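4.3 Checking the supply voltage at the load

This section applies to the Esosus 200 power module with remote terminals. Complete section 4.2 before you start.

1. Switch off the module and wait until the output LED goes out.
2. Connect the meter to the + and - terminals at the load end of the cable. Do not measure at the module.
3. Switch on the module with the load disconnected. Write down the reading.
4. Connect the load and let it run for 14 seconds. Write down the second reading.
5. Subtract the second reading from the first. If the drop is 600 mV or less, no adjustment is needed. Go to section 4.4.
6. If the drop is more than 600 mV, fit the next larger wire size or add a second pair of conductors in parallel. Repeat steps 1 to 5.

Note: The drop depends on the current drawn by the load and the total length of wire, out and back. A module with a higher current rating does not reduce it.

Note: The trim screw (VR1) raises the output at the module. If the load current varies, the voltage at the load will still vary with it.

CAUTION: Do not turn VR1 with the load connected. When the load switches off, the voltage at its terminals rises to the full set value.

7. If error code 143 shows during step 4, the current limit has tripped. Switch off, check the cable for a short circuit, and start again from step 1.
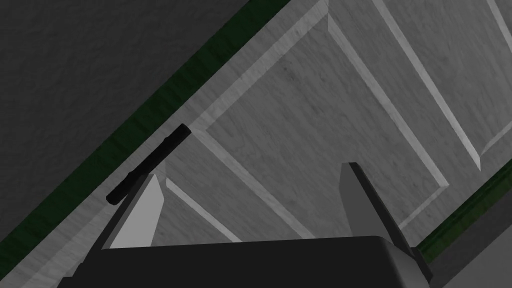 Simulated view: gripper at cabinet door.

8. Enter both readings in the table in Appendix B, with the wire size and cable length.
9. Refit the terminal cover and tighten both screws by hand.

Spare terminal covers: Woston part list, page 14.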